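Somance Residents' Board
Household and Storage > Bedrooms and Closets
Topic: Bedroom corner storage - mixed containers, and what should remain in the room

Posted by: galtutar_east
Member

Good evening to all members. I am seeking recommendations regarding the storage corner in the second bedroom of our unit in the Galtutar building. The corner currently holds a fabric-covered box, a translucent plastic tub and a beige oval bin with a handle slot. Each was acquired for a separate purpose, and the purposes have since merged.

The building's annual inspection takes place in March. Residents are asked to have clear access to the baseboard heater and to the wall outlet in each bedroom. I have 5 weeks in which to put the corner in order and would prefer to make one set of decisions and keep to them.

The beige bin is the principal difficulty. It was intended for items on their way out of the room, such as recycling and packaging. In practice, items enter it and remain there. 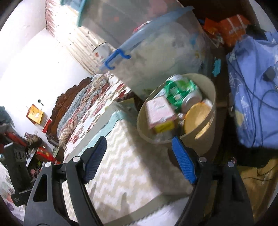
Bedroom corner, current condition: patterned fabric box, beige bin, translucent tub behind.

My questions are as follows. Should the beige bin be retained in the bedroom at all? Is a fabric box suitable for long-term storage near an outside wall? Would members recommend replacing everything with a single matched set?

Thank you in advance for your consideration.

Posted by: linen_and_ledger
Senior Member

Thank you for a clearly stated inquiry. I would advise against purchasing anything until the contents have been sorted. A matched set is a pleasant thing to own, but it is chosen by size, and the size cannot be known until you have decided what is staying.

With respect to the bin, the beverage can should go to the recycling station on your floor. The pink box should be opened and either emptied or assigned a place. I would then examine the crumpled plastic at the bottom and discard it if it serves no purpose. This is the work of one short evening.

I would retain the bin itself. An oval bin with a handle slot is easily carried, and that is the quality one wants in a container for outgoing items.

Posted by: third_floor_rear
Member

I must respectfully disagree with the previous reply. A bin for outgoing items does not belong in a bedroom. In our household we removed ours entirely and placed a single container beside the front door. Items now leave the unit within 2 days. While the bin was in the bedroom, the same cardboard sleeve sat in it for an entire winter.

I would also recommend lifting the yellowish-green and gray folded piece off the corner of the fabric box before anything else is done. Once one flat item is permitted to rest on a lid or an edge, others will follow. If it is paper that must be kept, it should be filed. If it is packaging, it should be recycled.

Posted by: linen_and_ledger
Senior Member

The point regarding the front door is noted. However, not every unit has an entry of sufficient width. The one-bedroom plans on the Kairys side open directly onto the kitchen, and a container placed there would obstruct the door swing. The original poster has not stated which plan applies.

Posted by: galtutar_east
Member

To clarify, ours is the two-bedroom plan with the narrow hall. A container of the present size would fit beside the door, but the shoe rack would have to be moved. I am willing to consider it.

The folded item on the fabric box has been noted and will be addressed this evening.

Posted by: chevron_household
Member

I write in support of the fabric box. We have kept one with a similar zigzag pattern for several years and it has given good service for blankets and out-of-season clothing. Three practical points may be of use.

Fabric boxes should not be placed directly against an outside wall. We leave a gap of 2 inches, and have had no dampness since adopting that practice.

Heavy items should not be stored in them. Books and jars will cause the sides to bow, and once bowed they do not recover.

The white textile visible at the foot of yours should be taken up before the box is moved, as fabric trim tends to catch on anything with a fuzzy surface. If it is a rug, it may simply be rolled back.

Posted by: tavik_stairwell
New Member

I would like to raise the matter of the translucent tub. Members have discussed the bin and the box at some length, but the tub appears to be the largest container in the corner and it is standing behind the others. Whatever is inside cannot be reached without moving everything in front of it.

My recommendation is to label the tub on the side that faces the room. Cloudy plastic suggests its contents without identifying them, and I have on more than one occasion opened the wrong tub for that reason. A plain card with 12 words or fewer is adequate.

Posted by: third_floor_rear
Member

I concur on labeling. I would add a date to the card. In our household, any tub not opened within 24 months is reviewed, and its contents are donated unless an objection is made.

Posted by: chevron_household
Member

The 24-month rule may be too strict for some categories. Holiday linens, camping bedding and documents would all be at risk under such a policy. I would apply it to general household goods only.

Posted by: third_floor_rear
Member

Documents should not be in a bedroom tub in the first instance. On linens I am prepared to concede.

Posted by: galtutar_east
Member

I thank all members for their replies and wish to report the following decisions.

The beige bin will be emptied and moved to the hall for a trial period, with the shoe rack relocated to the closet. Should the arrangement prove inconvenient, the bin will return to the bedroom as linen_and_ledger proposed.

The fabric box will remain, moved 2 inches from the wall, and will hold bedding only. The tub will be brought forward and labeled. No matched set will be purchased before the inspection.

One question remains open. The round tan-yellow piece in the bin is either a shallow bowl or a lid, and no member of the household recalls bringing it into the bedroom. I would be glad to know how others treat lids that have been separated from their containers.

Posted by: linen_and_ledger
Senior Member

Return it to the kitchen and try it against each container there. If nothing fits and it cannot serve as a dish, it may be placed on the exchange shelf in the Tavik laundry room, where my own household left two lids in March and found both gone by the following morning.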